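4.3 Alinhar a câmara do punho depois de trocar os dedos da garra

Troquei os dedos da célula Skedurano mais vezes do que queria, por isso deixo a ordem que uso agora. Leva pouco tempo se tiver tudo à mão - chave sextavada, pano seco e a folha de registo.

Antes de começar: ponha o braço em pausa e carregue na paragem de emergência. Eu já me esqueci disto uma vez e apanhei um susto valente!

1. Encaixe os dedos novos e aperte os parafusos à mão, alternando entre a esquerda e a direita.
2. Dê o aperto final com a chave. Sem força bruta, que a rosca é curta.
3. Limpe a lente da câmara com o pano seco (nada de álcool, estraga o revestimento).
4. Liberte a paragem de emergência e abra a garra a 100 no painel Demissie.
5. Leve o braço à posição 9, por cima da mesa, e abra a imagem do punho.
6. Veja se as duas pontas entram pela parte de baixo, uma de cada lado do centro, e se há espaço livre entre elas.
7. Guarde a imagem com o nome da célula.

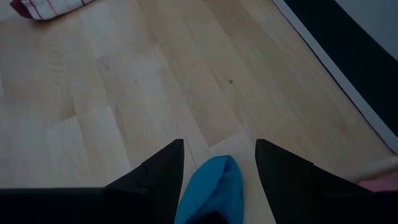

Vista da câmara do punho: garra aberta sobre a mesa de madeira, com o tecido azul-petróleo entre os dedos.

Nota: com pouca luz os dedos pretos confundem-se com as sombras. Eu guio-me pelas pontas, que se recortam melhor contra a madeira.

Cuidado: se uma ponta ficar mais alta do que a outra, não corrija no software. Volte ao passo 1 e veja se o dedo assentou bem na base. Se aparecer o erro 202, desligue o cabo da câmara, espere três segundos e ligue outra vez. Caso continue, fale com o Mitiku Lencho, na oficina de Dustville - ele tem cabos de reserva.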